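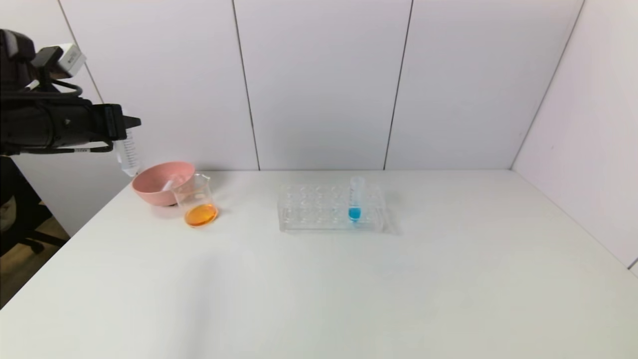 **Marian Tolliver**

The operations manager at Runetti keeps a paper schedule next to her keyboard, even though the company's booking system does the same job. She has run the charter operator's daily flying from Cletley since it was down to two airplanes and a part-time dispatcher. It now has five, all single-engine turboprops, and last year it flew 632 trips.

"Most people hear 'charter' and think of a jet with a bar in it," she says. "Our typical customer is an engineer with a laptop bag who needs to be at a plant by nine and home for dinner."

The busiest route is Cletley to Gilusitz, which takes less than an hour by air and most of a morning by road. There has been no airline service between the two since the last commuter carrier pulled out. Runetti began selling single seats on the route in March, and she says it changed who calls.

"Before, you had to take the whole airplane. Now you can buy one seat of the eight. We get small contractors and people going to see a specialist. They ask if they can bring a sandwich. Yes, you can bring a sandwich."

She doesn't claim the seats are cheap. A single fare still costs more than a tank of gas and a motel room, and she would like it to come down. Fuel is part of the problem, but she puts more of the blame on empty return legs.

"If I fly out full and come back with nobody, that full flight has to pay for both directions. So half my day is spent on the phone looking for somebody in Gilusitz who wants to leave at four."
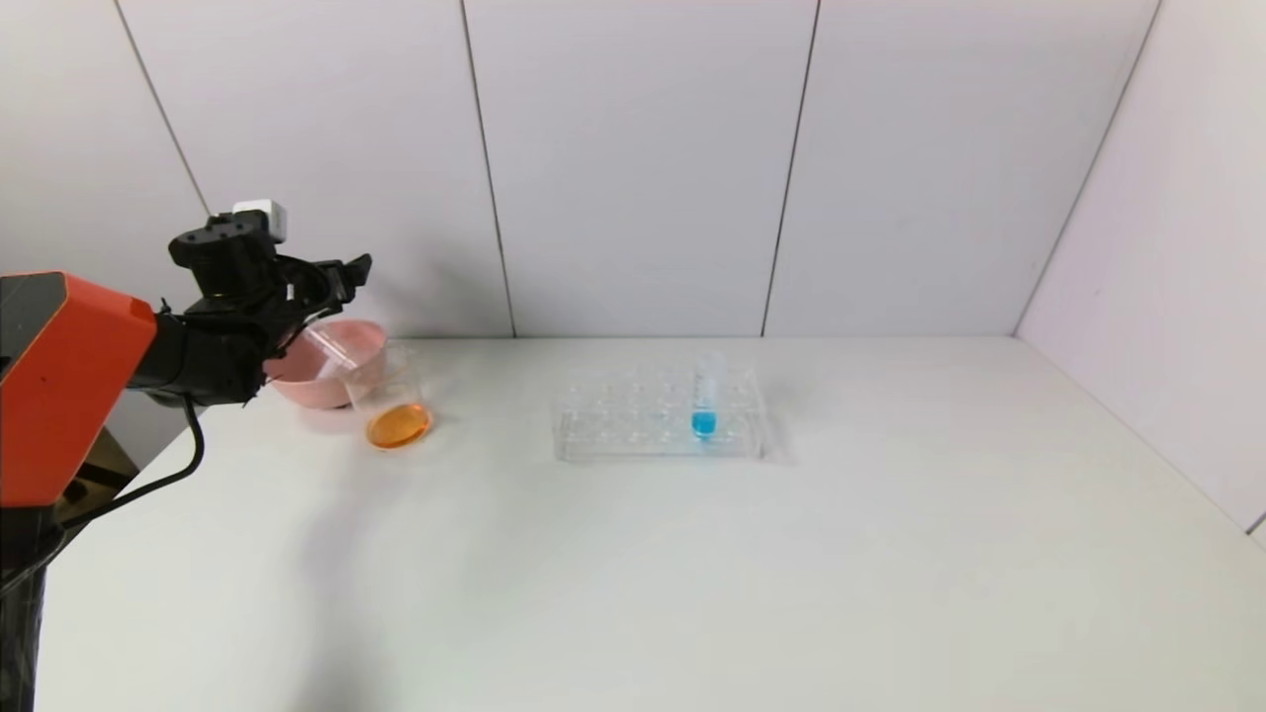

## Pilots and parts

Runetti has 13 pilots, and she would hire more if she could keep them. Many stay until they have the hours an airline wants. She used to be annoyed about that.

"I'd take it personally. Now I ask at the interview how long they plan to be here, and I build the schedule around the answer. A couple of them have come back because they wanted to sleep in their own beds."

Maintenance is done by Guerra, a repair shop at the other end of the field. Routine inspections are easy to plan. Waiting for parts is harder, and last winter one airplane sat for nearly eight weeks with its propeller off.

"We had to turn away regulars. I called each one myself. Two went somewhere else and I don't blame them."

Asked about new airplanes, she says the company is looking at one more of the same type, used, and has no plans for a jet. The runway at Gilusitz is short and the crews know the turboprops well.

"A jet would save maybe ten minutes on that trip," she says. "I've never had a customer offer to pay for ten minutes."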